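Posted in December, 4:10 pm
By the Druvudeo page editor

Fruit from the basket, into the bag

Our small gallery this month is about a very simple work: taking the fruit from the basket and putting it in a shopping bag. At the shop in Prurham we gave out 174 bags of fruit in the autumn, and many people asked us how to pack so that the apples do not get brown spots. I like to keep everything on one table, with the basket on the left and the bag on the right. The wallpaper with the big blue leaves is still my favorite in the whole building, and the gray marble pattern goes well with it.
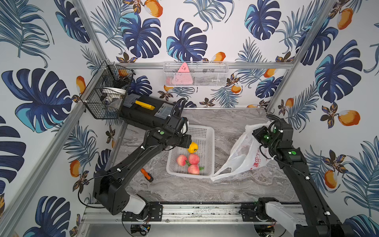

Apples and a yellow bell pepper in the white basket, and the bag with its mouth open. 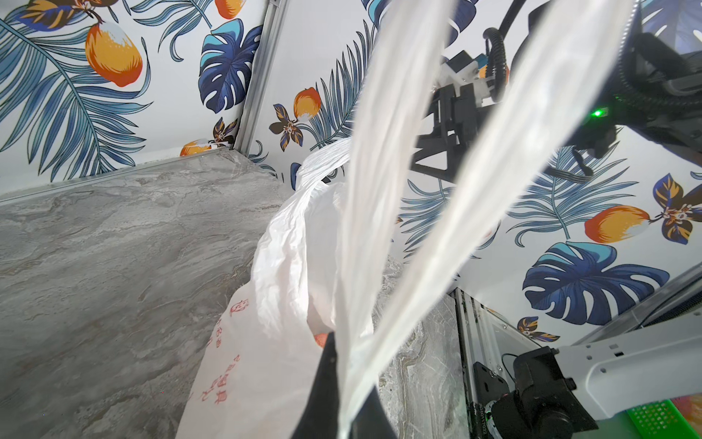
The long handles of the bag, with a little orange showing inside.
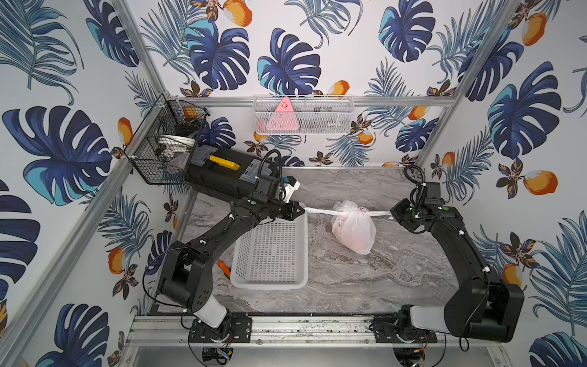
Both handles pulled out to the sides, and the bag hanging down to the table between them.
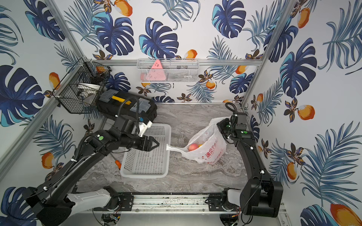

A red-and-yellow apple in the bag, next to a smaller orange-yellow fruit.

Alaoui wrote to us that a thin bag is fine for apples, but a pepper should go in last, on top, and one must never tie the handles too tight because the fruit needs air. In Flillmont they put a sheet of paper on the bottom first, and after 11 years of doing it this way they do not want to change. I tried the paper at home with pears and it kept them nice for about a week.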